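The Bedroom at Usulton

I'd told Mojtaba it would take me a weekend, which shows you how much I knew.

We'd been sharing the back unit at Flistham for a good while by then, him with his benches and his tidy drawers, me with a computer and a chair that sank. Mojtaba Ghorbani builds things you can drop on your foot. I build things that fall through the floor because you forgot to tell them the floor was solid. He'd got it into his head that we should enter the Brultard, a contest for people with no money, and I went along with it because I was between jobs and he'd brought samosas.

The rules were short. You got a simulated arm, you built it a room, and the arm had to pick up something awkward off a table and put it down somewhere else without wrecking the place. They'd run your program 2 times on their own machine and you'd no say in what the light was doing or where the object had been nudged to. Closing date was the end of May. We called our entry Huerta, after the café where we'd filled in the form (I know, but they wanted a name and the menu was right there).

"What room?" Mojtaba said.

"Any room. A room with a table in it."

"Then put some clutter in. They like clutter."

So I went home with the computer under my arm, set it up in the box room, and started with the table. A long wooden one, yellowy, with a fine grain running through it. I wasn't thinking about anything. I found a vase I liked, a fat-bottomed one with a ridiculous thin neck, and made it mustard. I found a white dresser with brass-coloured handles and pushed it up behind the far end. Then a bed, a low one, and I hung a blue blanket on it so that one corner drooped over the side, and I sat there looking at that corner for quite a long time before I went down and made a cup of tea.

It needed a rug next, obviously. I did a green-grey one. Reddish brown for the walls.

The arm went in last of all, bolted at the near end where it could reach nearly everything, and after a bit of swearing about which way was up it came swinging over the table like a heron. I'd chosen the awkward object by then. There was a twisty little model of DNA in one of the free collections, all beads and rungs, and I thought, well, you won't get much more awkward than that.

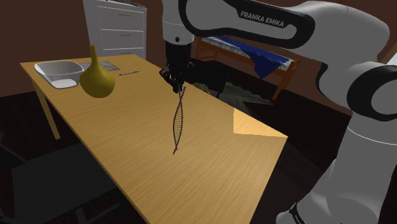
I sent Mojtaba the file at two in the morning and he rang at seven, because he is a person who rings at seven.

"It's very dark in here," he said. I could hear him clicking his way about. "Who lives in this? A vampire?"

"I'll turn the lamps up."

"No, leave it, it's difficult. Difficult is good. What's this slab on the table?"

"Dunno. It's a slab."

"Excellent," he said, and rang off.

The arm was hopeless, I should tell you that. I loved it and it was hopeless. It would go down beautifully, lovely smooth elbow, and then the fingers would close on thin air next to the model, or they'd clip the top bit and send it skating towards the vase. One night it got hold of the thing properly and then lifted the entire table (a mistake of mine, I'd glued the two together for testing and forgotten). I laughed so much I had to lie down on the landing.

My cousin Farzana was staying that month while her boiler got sorted. Farzana Herath, she'd want me to use the whole name, she's been a Herath longer than any of us and the only one who kept up with the family side of things, the birthdays and the graves and so on. She came up to ask if I had any clean towels and stopped in the doorway.

"Oh," she said.

"It's for the contest. Watch this, it's about to miss."

It missed.

She came in and leaned over my shoulder, still holding her washbag. She wasn't looking at the arm at all. She pointed with her toothbrush.

"You've put the bed on the wrong side."

"What wrong side?"

"It was under the window. And Auntie's blanket was never that blue. It was when she got it, I suppose. You'd have been tiny."

I said I didn't know what she was on about. She gave me a look and sat down on the laundry, and then she told me, quite kindly, that I'd gone and built the back bedroom at Usulton.

I argued! I said lots of people have a dresser. I said we never had a vase like that. And she said no, it was a lamp, a mustard lamp with a long thin neck, and I broke it with a tennis ball and we both hid under the bed till teatime. And as soon as she'd said it I could smell the carpet.

The thing is I hadn't been in that room since I was nine. My mum and her sister fell out over the house, and then the house was sold, and after that Usulton was only a name on a motorway sign that we all went quiet at. I couldn't have told you the colour of the walls for money. My hands apparently could.

"There was never a robot, mind," Farzana said.

"There was never a table either."

"There was. The pasting table, when they did the wallpaper. It was up for months." She yawned. "Go back to your fishing game. Towels?"

After that it was different, working on it. I'd wait till she'd gone to bed and then I'd open the file and, before I ran anything, I'd fly around for a bit. There was a patch of sun I'd put in without much thought, coming down hard-edged over one corner of the table, and I'd park myself beside it. I tried the bed under the window and it looked wrong. I put it back where I'd had it. I tried a paler blue for the blanket and hated that as well. I added a plant by the table because I felt sure there'd been one, and when I asked Farzana in the morning she said there hadn't, ever, Auntie killed plants.

I kept the plant.

Mojtaba, meanwhile, wanted to know why I'd spent 4 evenings on furniture. He'd come round with a notebook. He does his thinking on squared paper, and he'd worked out what was wrong with my grab, which was that I was going for the middle of the helix where it bows out, and the fingers were sliding off the curve.

"You want the bottom," he said. "Where it's all bunched up. Look, there's that fat red ball, go in just under it."

"It'll tip."

"So let it tip! It can tip in the fingers. Who's marking it for posture?"

We did it his way. We turned the wrist right over as well, for the approach, and I slowed the fingers until they were closing like somebody trying not to wake a baby. We were at it all evening. Farzana brought up toast and stayed, sitting on the laundry again with her feet on the radiator, keeping the tally in biro on the back of an envelope from the boiler people. She took it terribly seriously. She'd call out the number before each go like a bingo caller, and if either of us spoke during one she hissed.

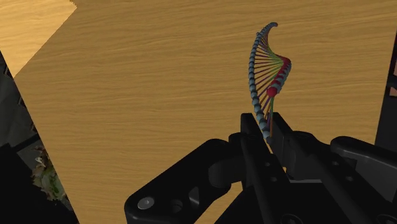 Number 58 on the envelope, with the fingers either side of the bottom end.

I'd love to say we all cheered. Mojtaba said "Hm." Farzana wrote the number down and drew a ring round it, and I saved the file under three different names in case the house burned down.

Then he wanted to look at it from everywhere, so we did that, round and round, him pointing and me steering. From up by the shoulder you could hardly see the table for arm.

"That's the view I'd have had," said Farzana suddenly. "From the top bunk."

"What top bunk?"

"Before the low bed. When we were all three of us in there, you and me and Shirani. You won't remember."

I didn't. She described where the ladder went, and I said I could put one in if she liked, it wouldn't be any bother, there was bound to be a bunk bed in one of the collections. She thought about it with her mouth full of toast. Mojtaba had gone very still and was studying his squared paper. He isn't nosy, I'll give him that. I don't think he had a clue what we were talking about until weeks afterwards.

"No," she said. "Leave it how you had it. Who's that pen belong to?"

"It's just a pen."

"Grandad would've had that off you."
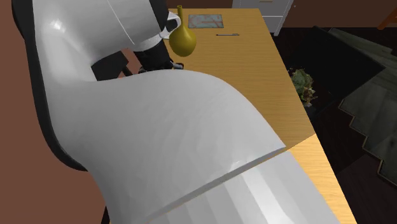
The top-bunk view, Farzana's name for it. Vase, slab and Grandad's pen at the far end.

We sent it off a bit before midnight on the last day it was allowed. Brultard's machine gave it 2 runs, same as everybody got. It managed the first and on the second it went in from the wrong side entirely, knocked the vase for six and then stood there with its fingers shut as if somebody else had done it. We came somewhere in the middle. There was an email with a long table of results in it, and a note from one of the judges saying the room was "unusually dim", which Mojtaba has had printed on a mug.

He wants to do the next one with a proper workshop in it, benches, vices, a decent strip light. He's been drawing it up. I said fine.

I rang my mum that same week, to tell her about the middle-of-the-table result, which I dressed up a bit. She asked what the room was like and I started with the walls. She let me go on a fair way. I'd done the dresser and I'd done the rug and I was just getting to the bed when she said, hang on, let me turn the telly down, and I heard her put the phone on the arm of the chair and go across the room.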